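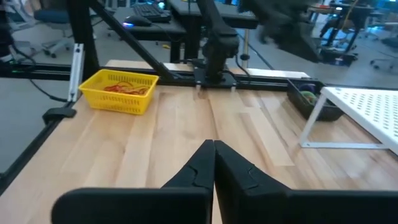
Sorting the craft table: containers first

The craft table has been the overflow point for this household since April. Anything that is neither stationery nor hardware ends up on it: crayons, rubber bands, coiled key cords, the flat plastic bands the children bring home from parties. I put off sorting it for long enough that the bands had started to migrate into the cutlery drawer, and on Sunday, May 19, 2024 I cleared the afternoon and did it properly.

My rule is containers before contents. If the containers are fixed, the contents have to fit them, and whatever doesn't fit goes elsewhere. The yellow basket with the square perforations went to the back left corner and took the red rubber bands. It has a thick rim, so it can be lifted one-handed, and the perforations let you check the level of the contents from the side. Rubber bands do not need to be laid straight. I have tried bundling them and the bundles last a day at most.

The black tray went to the back on the right. Its sides are low, which suits items you want to pick up without looking, and it holds odd pieces that have no category of their own. I allow one such tray per table. Two would mean I had stopped sorting.

Next to the tray is the white perforated riser. A riser adds a second level over the same footprint, provided that what goes underneath is shorter than the legs. Measure this first. I once bought a Villca riser for the hall cupboard without doing so and it now holds up one plant.

The tabletop is pale wood in long planks, and it marks if damp things are left on it. I wiped it down along the grain with a cloth and a little Mostine, left it for 21 minutes and wiped it again with a dry one. Whether the second wipe does anything I can't say. The instructions ask for it.

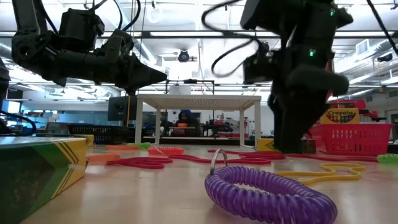 Coils, flat bands and crayons

Coiled items are the awkward category. A coil stores badly because it catches on every other coil, and on split rings in particular. The purple wristband key coil has a silver ring on it, and put in a basket with the others it would hook the first thing it touched. The long red cord is worse, as it takes up most of the width of whatever it is put in.

I spread the bands out over the table before deciding anything. This looks like a step backwards and takes up space needed for the crayons, but you cannot see what is tangled with what while it is still in a heap. The groups I settled on were:

Coils with a ring attached. Hung on a hook, ring uppermost.

Coils without a ring. Laid in a shallow box, lengthwise, not wound round each other.

Flat bands. Stacked by colour, orange with orange, yellow with yellow. They nest well and need very little depth.

Nelly Nina, who lives downstairs and runs an after-school club, argues for sorting by size and ignoring colour, on the grounds that children put things back by shape. She may be right for a room of children. With two, colour has held up so far, and it makes the missing ones obvious.

Crayons were simpler. They stay in their original boxes for as long as the boxes survive. The large box with the green face stands upright on the table itself, and the yellow Crayola one sits on top of the red mesh basket. I tried decanting crayons into a Plodska jar last year -- 525 ml, straight sides, quite handsome -- and the tips wore down against each other and left a coloured dust at the bottom that would not wash out. The jar is now for clothes pegs.

The small yellow boxes are still unresolved. They fit neatly behind the large crayon box, but then they are out of reach for anyone under a metre tall. They may go under the riser if the legs give enough clearance.

Still to do: a hook for the ringed coils (Irnance do a plain one, 13 mm projection, which should be enough), a lid for the shallow box, and a label for the black tray. Brayan Echeverri commented on the last post to ask whether labels are worth it on open containers. On a tray, marginally. On a basket you can see into from four sides, no.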